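Zesell Calligraphy Practice Mat and Desk Set

Home / Brush & Ink / Practice Sets

We've carried brush supplies at Gedaseo for a good while now, and the practice mat is still the thing we get most excited about when somebody new comes through the door. If you have ever wanted to try brush lettering but felt bad about all the paper you'd go through, start with this one!

The set gives you a rectangular practice mat, a dark wooden brush rack, four hanging brushes and a black mesh pen cup for everything that doesn't hang. You can have the whole lot on a table in a couple of minutes, and it packs away on a bookshelf when you need the table back for dinner.

The mat
You write on it with a brush dipped in plain water. The strokes show up dark, then fade as the surface dries, and you go again over the same spot. On a dry winter day a thin stroke is gone before you've finished the next character, and in June (our shop gets sticky in June) you may find yourself waiting a bit between rounds. Go easy on the water. A loaded brush makes puddles, and puddles make blobs.

It lies flattest on a smooth table. Ours sits on a black cloth, mostly so that drips don't bother anyone. New mats come rolled and will want to curl at the ends for the first evening. Leave it face down overnight with a couple of books on top.

The brush rack
This is my favorite piece. The brushes hang with the tips down, so the water runs away from the handle and the hairs dry in a nice point. I used to stand mine in a jar, tips up, and wrecked two good ones that way before Ohemaa Amissah set me straight. She teaches the beginners' table here and is very firm about racks.

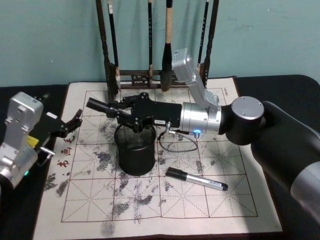

Set the rack at the back of the mat, where your sleeve won't catch it, and keep the cup wherever your writing hand isn't. I like a capped marker close by too, for numbering practice sheets when I switch over to paper. Please don't use a marker on the mat itself! It will not come off, and we can't exchange a mat with marker on it.

The pen cup
Plain black mesh with a solid base. It's good for markers, pencils and a ruler, less good for wet brushes, so hang those up.

Care
Wipe the mat with a damp cloth, no soap. Let it dry before you roll it, writing side out. Rinse the brushes in cool water until it runs clear, shape the tips with your fingers and hang them. Dust the rack with a dry cloth.

Good to know
Item number: 242
Weight, packed: 700 grams
Spare brush loops: pack of 9
Ink is not included. If you'd like to move on to ink and paper, the Trollus starter bottle is a friendly one, and the Rosser pad has 17 sheets, enough for a long afternoon.

Questions about brush sizes or left-handed setups go to Zuweira Odoi at the front counter. She's left-handed herself and loves being asked.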